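Laundry Handling in Shared Student Residences
Final report, Household Studies Project
Prepared by Busisiwe Msimang and Riaan Pretorius
Supervisor: Pravesh Cele
23 March 2023

1. Background

The Rivstead residence has a single laundry room serving all floors. Residents had complained that clean items were left in heaps on the tables, and the residence office asked for a short study of how large pieces are sorted, folded and put away.

2. Method

Observations were carried out over 13 sessions. In total, 1064 items were recorded on a paper form, which noted the type of item, the place where it was handled and whether it was folded before leaving the room. Small items such as socks were left out of the count.

3. Findings

Of the items recorded, 900 were folded in the laundry room. The remainder were carried upstairs unfolded, and most of these were sheets, bath towels and blankets. Residents working alone found large cloths difficult - the usual approach was to search for two corners, lift them and let the rest hang until the edges could be seen. Dark fabrics took longer, as the hems were hard to make out under the ceiling lights.

Baskets were often placed on the floor, which narrowed the passage between the machines.

4. Recommendations

The folding surface should be kept clear of bags and books. Baskets should stand at a far corner of the surface, within reach but away from the cloth. A lighter table covering should be tried in November - Mpho Ntuli has agreed to repeat the count at that time using the same form.

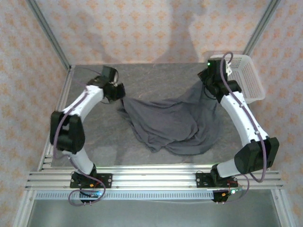
The completed forms are held by the residence office and may be consulted on request.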